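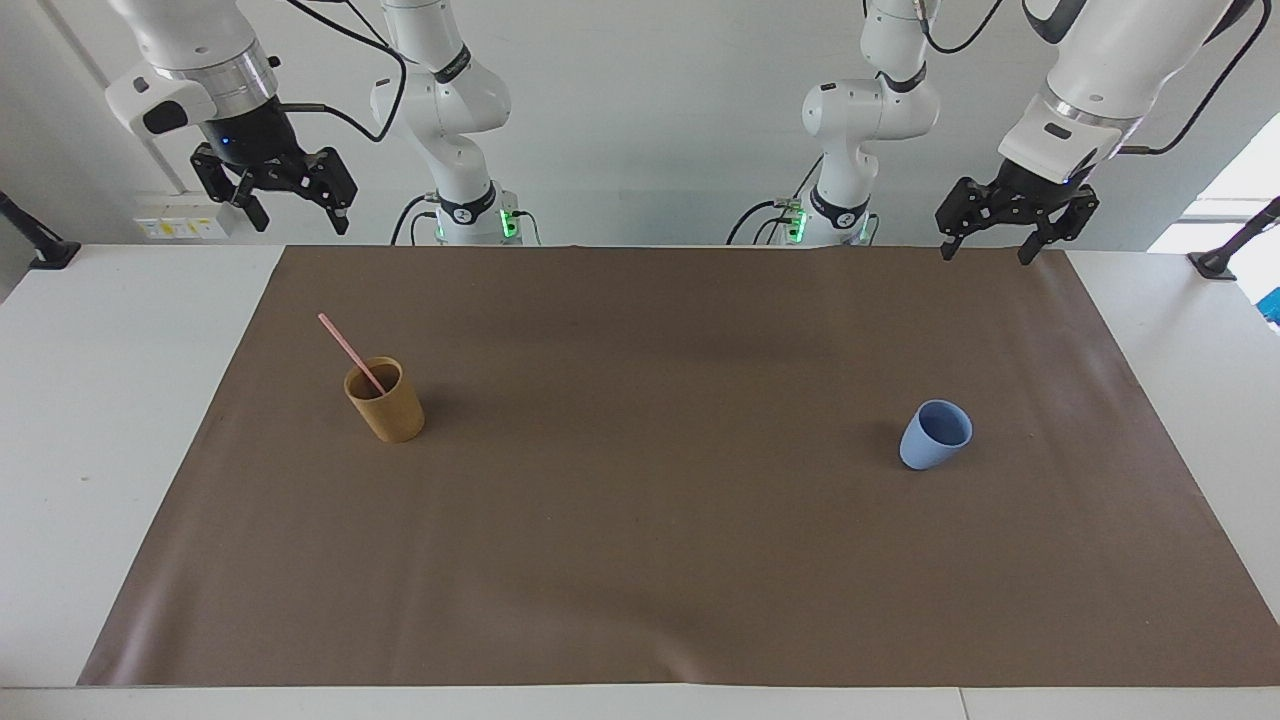 Why does the planner stop for 2 seconds before each motion? It waits for the two arms to agree on one clock.

I learned this slowly. In Venia, our small planning tool, each arm has its own process, and each process stamps its own time. When the stamps differ too much, the collision check refuses the plan and asks again. After 3 refusals it gives up, and the log says only "no path". I spent all of Monday looking for a path problem that did not exist.

Now I send both joint states through one node, which I named Paleo, and it keeps the last 2000 messages so I can replay them. The wait is still there, but shorter. Next I want to move the check out of the main loop, and I am not yet sure how to do it safely.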